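Learning to write letters again

In May I got a letter from Snædís Ásgeirsdóttir, and it was the first real letter in my mailbox for a very long time. I don't count the bank and the dentist. It was four pages, written on both sides, with a coffee stain that she had circled and signed with a date I could not read. I was so happy that I read it standing in the hallway with my coat on.

Then came the problem. A letter wants an answer, and I had forgotten how to do it. When I was a student in Prirkow I wrote to everybody. I wrote to my mother every second week, and to Iwona Bielecka even when she lived only two tram stops away from me. Now I sat down with a pen and after ten lines my hand was hurting. My handwriting looked like the handwriting of a person in a moving bus.

It was also a question of language. Snædís and I have only English together, and it is not the first language for either of us. In a message on the phone this doesn't matter so much, you write "ok" and "see you" and a little face. In a letter you have to make the whole sentence, and you can't take it back. I started with a draft on the computer, and I copied it by hand, and it was terrible. It sounded like a letter to the tax office. I put it in the drawer and waited until the next evening.

What helped me was advice from Marcelino Siqueira, who used to work with me at Reinholz and who has written to his brother for as long as I have known him. He told me to stop reporting the news. The news is old when the letter arrives. "Write what is in the room," he said, "and then write what you think about when you look at it." So I tried this. I wrote about the radiator that makes a sound like an old man clearing his throat, and about the toys, and about the neighbor's piano, always the same waltz and always the same mistake in it. After one hour I had three pages.

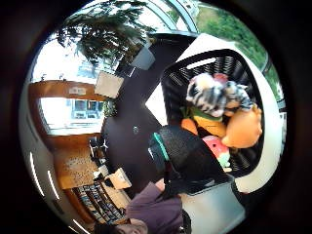

The zebra on top of the pile, with the watermelon slice further down.

I wrote to Snædís that a zebra is a strange animal to give to a child, when you think that most children will never meet one. From there I came to my grandfather, who had a donkey, and from the donkey to the road up to his village, and this is a story I have never told her in the years that we are friends. I don't think I would have told it on the phone. On the phone somebody would ask "and how is work?" and the donkey would be gone.

There are practical things also. I bought paper in the shop in Vilberg, the one next to the station. They have a thin kind that I like, but the ink goes through it, so you can use only one side. The thicker paper is nicer for the pen but the letter gets heavy and you pay more for the stamp. I have now a pad of the thick one, and I try to stay under five sheets. For the pen I use a simple one with blue ink. Manolis Katsaros wanted to sell me on fountain pens, and he let me borrow one of his for a weekend, but I press too hard and I was afraid the whole time.

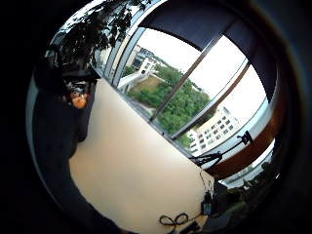
The best hour for me is before seven in the morning. In the evening I become too sentimental and I write things like "life is a river." In the morning I am a little bit bored and a little bit hungry, and the sentences come out shorter. I don't make a draft anymore. If I make a mistake in the grammar I cross it out with one line, so that she can see what I wanted to say first. Snædís does the same. Some of her crossed-out words are better than the ones she kept.

I have written to Bouchra Soliman too, who moved to Cekasden last year and didn't give anyone her new address until I asked for it. Her answer was a postcard with six words on it. I have decided that this is a letter.

The answer from Snædís has not come yet. I look in the mailbox when I go down with the trash, and sometimes also when I have no trash.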